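3/28/19

**Vedarow League adds two clubs and a longer schedule for its 34th season**

VEDAROW – The Vedarow League is growing again! Two new baseball clubs, Florker and Plamer, will join this summer, and every team on the schedule will play 19 home games, more than in any season so far.

Both clubs applied in January and were approved by a vote of the current members. Florker will play its home games at Tosh Field, where the infield has been regraded and both dugouts have new roofs. Plamer moves into the old fairgrounds park, a cozy place with 388 seats and a short porch in right field that left-handed hitters are going to love. 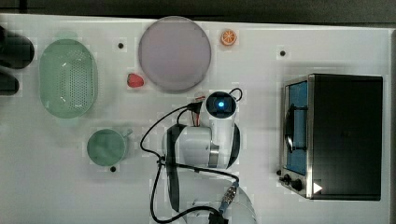

The longer schedule means more weeknight baseball. First pitch on weeknights moves up to 6:30 p.m. so families with younger kids can stay for the whole game, and Sunday games will start at 2 p.m. all summer. Rained-out games will be made up as seven-inning doubleheaders whenever the same clubs meet again.

The playoffs are changing too. The top four clubs will qualify, with single-game semifinals and a best-of-three final – the first time the title has been decided by a series. The club with the better record will host the opener and, if needed, the deciding game.

Rosters are still open, and Florker and Plamer are both looking for pitchers and a backup catcher. Tryouts for both clubs will be held at Tosh Field, and players should bring their own gloves and bats.

The full schedule is posted at the Tosh Field ticket window. Season passes from last year can be renewed there at the same price.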